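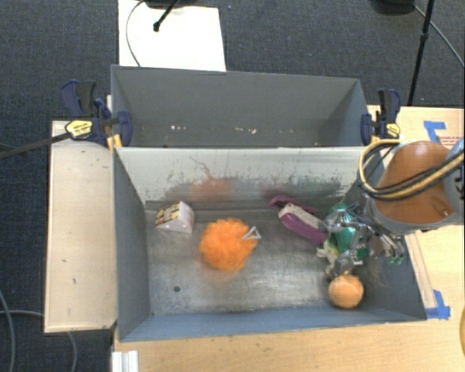
Brisville Public Library Board
Minutes of the Regular Meeting, February

The meeting was called to order at 6:30 p.m. A quorum was present. The minutes of the previous meeting were approved as circulated.

Circulation. The main branch recorded 901 loans for the month and the Bodport branch 131. Members asked that renewals be reported separately.

Roof repair. Two bids were received. The Board voted to accept the bid from Dabbas, with work to start once the gutters are cleared – the reading room will stay open.

Book sale. The sale will be held on Saturday in the Rornmont Street hall. About 1000 titles have been sorted. Motion to set the price at $3 per bag carried, one opposed.

Hours. A request for later closing at Bodport was tabled until staffing costs are available.

There being no further business, the meeting adjourned at 7:50 p.m.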